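Nultgate: Splitting Long Demos into Steps
Project report, Bronwyn Merrick and Tipene Cartwright

What we set out to do

Our planner needs short, labeled steps like "reach," "grasp" and "place," but what we record is one long take per task. Nultgate is the tool we wrote to cut those takes up automatically. It was a blast to build!

How it works

A small network tracks both hands and gives each one its own state. A second pass looks for changes in those states and proposes a cut. We started with one shared state for both hands, and it fell apart as soon as the hands did different jobs (Tipene called this in the first week, and he was right). Splitting them took three rewrites of the loader, but the cuts got so much cleaner that we danced in the lab.

We now have 2,546 labeled steps across eight desk tasks. Aroha Fairweather checked the labels and caught five clips where left and right were swapped.

What still goes wrong

Packing tasks are the hardest. Both hands share one object, the box hides some of the fingers, and a single image can't tell the model which way things are moving. Feeding it a short window of images is our next job.

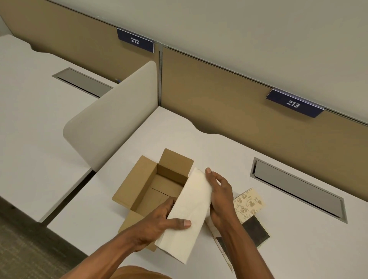

Figure 1. Two-handed hold on a stack of paper towels at the box, desk 213.

We'd also love to try soft objects that change shape mid-grasp. Marama McKinnon has already started a branch for it.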